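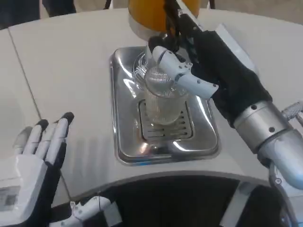
**Dorrit Askham**, syrups and small batches, Flamside workshop

4/23/25

Rhubarb day! I've been waiting for this since December, when all we had to play with was the frozen stuff, and the frozen stuff makes a syrup that smells great and tastes like wet cardboard by the end of the week. The fresh crate is the skinny pink kind, very crisp, and I ate a fair bit of it raw while chopping, so my teeth feel like chalk and my tasting notes from the second half of the afternoon should be read with that in mind.

Plan was to settle the base for Flesimeo. We've been going back and forth between cooking the rhubarb and doing it cold under sugar, and I wanted both on the same bench on the same day from the same crate so we can quit arguing from memory.

**Cold batch.** Chopped thin, layered with plain white sugar in the tall tub, lid on, left on the bench overnight and into today. 627 grams of juice off it once I'd let it drip through the cloth. I did squeeze the cloth at the end, which I know I said I wouldn't do, and it went a little cloudy. Color is a really pretty pale pink in the jug, but a spoonful of it in soda water and the pink pretty much disappears. Flavor is wonderful though. Green, sharp, a bit like the skin of an apple. It smells like the plant.

**Cooked batch.** Same fruit, same sugar, splash of water, lid on, lowest flame on the small burner. I pulled it when the pieces slumped. Much deeper color (there were more of the red ends in this half, so that isn't a fair test, sorry) and it tastes like pie. I love pie! I just don't think I want to drink a whole glass of it. There's a jammy thing at the back that hangs around, and the bubbles seem to push it forward.

Tried them side by side at 1 part syrup to 7 parts soda, then again stronger. The cold one can take being stretched that far and still tastes like something. The cooked one goes thin and sweet and needs to be a lot stronger before it wakes up, and then it's too sweet, and then you add acid, and then you've got a rhubarb lemonade, which Ikidbridge already told us they don't want because they have a lemonade.

So: cold, I think. Possibly with a small spoon of the cooked stirred in for color. I did one of those right before cleanup and it was the best thing I tasted all day, but see above re: chalk teeth. I didn't write down the amount. I KNOW. It was the bent teaspoon, slightly under full, into the small jug. Will redo it properly.

**Acid.** Cold batch doesn't need any. Cooked batch got a pinch of citric and then a second pinch, and the second was a mistake.

**Ginger.** Somebody left a note on the tub saying "ginger???" so I did a quick one with grated ginger steeped in a cup of the cold juice. It's nice! It's also just ginger soda. The rhubarb goes into hiding completely. If we really want it, maybe a few slices in with the sugar at the start, taken out before straining. Not a priority for me, but I'm happy to be talked into it.

**Soda.** The new regulator from Bundgaard is holding steady and I have no complaints, except that the knob turns the opposite way from the old one and I keep cranking it up when I want it down. I've put a bit of green tape on the side that means less. Please leave the tape alone. Chilling the syrup as well as the water made a bigger difference than I expected: the room temperature syrup foamed like crazy on the pour and went flat while I was still writing the label.

**Leftovers.** The sugared pulp from the cold batch is in the fridge, bottom shelf, blue lid. It's good on oatmeal and I'm going to see if it'll dry into a chewy thing in the low oven. The cooked pulp is mush and went in the compost.

**For next time**

- Cold batch again, 2 tubs, one squeezed and one left to drip all night
- Sort the red ends from the green ends before splitting the crate
- Weigh the spoonful!!
- Order 200 of the small sample bottles, we're down to the ones with the caps that stick
- Ask Ikidbridge if they care about cloudy. If they don't, I'm squeezing everything

Cloth is soaking in the sink. It's going to be pink from now on. The good strainer is back on its hook, and the scale needs a battery, it was blinking at me when I did the last jug.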